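## 4. Setting up the folding task

This section covers one folding session at the Denudska club bench. Finish the arm check in section 3 first. The club log sheet is form 556.

**Caution:** Keep hands and sleeves off the tabletop whenever the arms are powered. One student runs the keyboard, one stands at the stop button.

### 4.1 Laying out the cloth

1. Place the white basket in the far left corner of the table, with the spare garments inside.
2. Lay the long green cloth across the middle of the table.
3. Fold it lengthwise into a strip and square off the left end.
4. Leave the right end loose for the arm to work on.
5. Load the profile named Lamberg and enter run number 1331, or the next free number on the sheet.
6. Bring both grippers up over the table and check that each cable loop has slack before moving further. 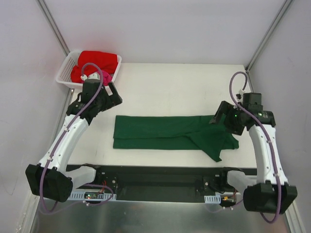
Inna Bondarchuk asked that the loose end be left rumpled at the start of every run. When her team flattened it first, she wrote, the program only learned to handle flat cloth, and it failed at the February meet.

**Note:** Speed is set to 50 in the Lamberg profile. Do not raise it during practice runs — the stop button is slower than you think.

### 4.2 Checking the wrist view

The wrist view is for close work near the basket and the cloth edge.

1. Open the viewer and choose the wrist camera.
2. Jog the arm until the basket rim and the edge of the green cloth are both in view.
3. Close the jaws until only a narrow gap is left between them.
4. Check that the tips sit over the line where the cloth meets the white surface.
5. Look over the finger blocks for wear. Chipped spots on the top edge are fine. Report anything loose.
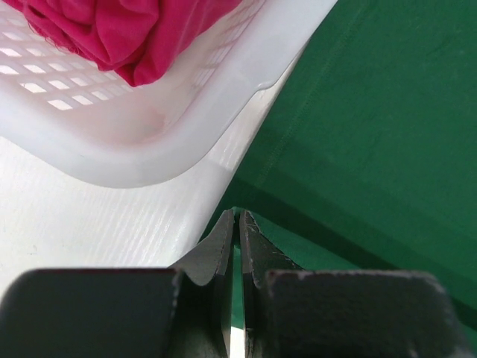

Should we line up on the stitching or on the cloth edge? The edge, answered Ustyna Romaniuk on the club board. Seams wander from one piece of fabric to the next, and her group lost an evening to that before switching.

6. Save the position under the name Stamov. The script looks for that exact spelling.
7. If the viewer shows code 3894, close it, wait for the prompt and open it again.

**Caution:** Do not jog downward with the jaws nearly closed and the tips over the table. Raise the arm first, then open them.

### 4.3 Ending the session

1. Open both grippers and send the arms to rest.
2. Switch off power at the bench.
3. Put the cloth back in the basket.
4. Fill in form 556, sign it and leave it in the Lui folder.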